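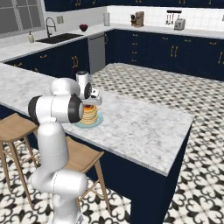
Pancake stack in the sim kitchen, wrist keeps picking the long way round

vnigam
Saturday morning and I'm stuck again. I'm building a small arm in the garage, printed links, cheap servos, and while I wait for the last gearbox I'm working out the moves in simulation. The sim arm is a stock model with a bit more reach than mine will have. The task is to come down over a stack of pancakes on a plate, close on the top one and lift it off.

It gets above the stack all right. On the last bit of the approach the planner sometimes swings the wrist nearly all the way round and comes in from the worktop side. Out of 200 runs it did that in 11. Same start pose each time, only the plate position changes, and not by much.

Planner is Grirum with default settings. Any ideas?

brahim_b
Your start pose is probably close to a joint limit. Print the joint angles for the bad runs and look at the last two before you touch anything else.

dolla_shed
Had this with my own arm. I put a waypoint straight above the plate, 2 cm over the top pancake, and made the last move a straight line down. Never saw the swing again.

brahim_b
A waypoint hides it. If the planner is picking the other wrist solution, it will pick it on the way to the waypoint instead.

dolla_shed
It might, but up there it has nothing to hit. I'd sooner have an arm that works on Saturday than one I fully understand in November.

marilou_l
Slightly different question. Why pancakes? They bend. In most simulators they will be rigid discs, so whatever you tune for the grip will be wrong on real food. I'd start with a beer mat or a sponge.

vnigam
They are rigid discs, yes. I only want the reaching sorted in sim, the grip I'll do on the bench. My daughter wants pancakes so it's pancakes.

@brahim_b joint angles printed. In the bad runs the last joint starts the approach a few degrees off its limit. In the good ones it's nowhere near.

brahim_b
Then that's your answer. Seed the solver with the current joint angles and put a cost on wrist travel.

k_aboujaoude
Check the collision shapes too. Mine had the worktop as a box slightly taller than the drawn surface, so low approaches were thrown out for no reason I could see. Turn on the collision view. It took me a whole evening to think of that.

marilou_l
Agree with Khalil. I don't agree that the real arm will behave the same once the seed is fixed, though. Cheap servos have slop and yours will droop at full stretch. Leave more clearance than the sim says you need.

vnigam
Update. Seeded the solver and added the travel cost as Brahim said. Ran it overnight, 1,287 runs, no wrist swings. The worktop box was too tall as well, so thanks Khalil, I've brought it down to match.

I've kept dolla_shed's waypoint in too. It adds a little time to each move and I can live with that.

brahim_b
You don't need it now.

dolla_shed
Leave it in.

vnigam
It's staying until the real arm is bolted down. Gearbox still hasn't turned up. Will post the servo settings when it does.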